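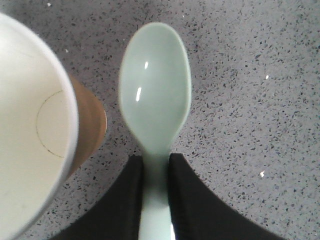
The green spoon next to one of our brown paper cups.

Review: Grikumley plastic spoons, pale green

9/18/25
By Ileana Radu

Filed under: Kitchen & Table > Small Things, Tested

I have a small tea corner in the office where I work in Fakcombe, and for many years I bought wooden stirrers for it. I never liked them. They leave a dry taste on the tongue, and if you want to eat a yoghurt or a soup from a cup, a stirrer is of no use. In August I decided to try proper spoons, and my colleague Charoen Saengthong told me that his sister had bought the Grikumley ones for her shop in Surkton and was content with them. So I ordered a box of 40.

The colour in the catalogue is called "mint". I expected something stronger, like toothpaste, but it is a soft milky green, very pale, and I find it pleasant. Beside a brown cup with a white inside it looks quite elegant for such a cheap object. The surface is glossy and shows every lamp in the room. If you prefer a matt finish you will not be happy with it.

The shape is the best part. The bowl is wide and round at the top and then goes narrow towards the handle, so it takes a good amount of soup but it still enters the mouth comfortably. I have a small mouth and I had no problem. The edge is smooth all the way round. With my old plastic spoons, from another seller, there was often a sharp little line left from the mould, and one time I cut my lip on it.

The handle is straight and narrow. For stirring tea this is good, it does not push the tea over the rim. For hard ice cream it is less good. I tried with ice cream directly from the freezer and the handle bent so much that I stopped. After five minutes on the table the ice cream was soft enough and then the spoon managed it without trouble.

I also tested the heat, because many people ask about this. I left one spoon standing in a cup of fresh black tea while I answered my post. It came out a little softer than before, and when it cooled it was straight again. There was no smell and I tasted nothing strange. I would still not leave it in a pan, and the leaflet in the box says the same.

Can you wash them? The seller describes them as reusable, but does not say how many times. I washed mine by hand every day with ordinary washing-up liquid and a soft sponge. After three weeks the shine was a little weaker and there were fine scratches in the bowl, but nothing was broken. Tomato soup left a light orange shadow in two of them. It became weaker with bicarbonate of soda, but it did not go away completely. Charoen put his in the dishwasher on the top shelf, and one of them came out with a twisted handle. I advise you to wash by hand.

About the cups I can say less, as we had them already. They are ordinary paper cups from Jitpraphai, white inside and cardboard brown outside. The length of the spoon suits them well. It stands in the cup without falling out, and it does not disappear into the coffee, as happened with the short dessert spoons we had before.

The packaging is my main complaint. The spoons come all together in one thin bag, and the bag cannot be closed again once you cut it. I moved them to a glass jar on the first day. A larger box of 200 is also sold, and I am told that it has the same type of bag.

I would buy them again for tea, yoghurt and soup. For frozen desserts or for a dishwasher I would look for something thicker.

Good: comfortable bowl, smooth edge, nice quiet colour
Less good: bends in hard ice cream, stains with tomato, poor bag
My mark: 4 out of 5

Related reviews
Bamboo stirrers, are they worth the money?
Three lunch boxes that do not leak in a bag
Jitpraphai soup cups with lids
A small kettle for a small office
Which sponge for plastic dishes?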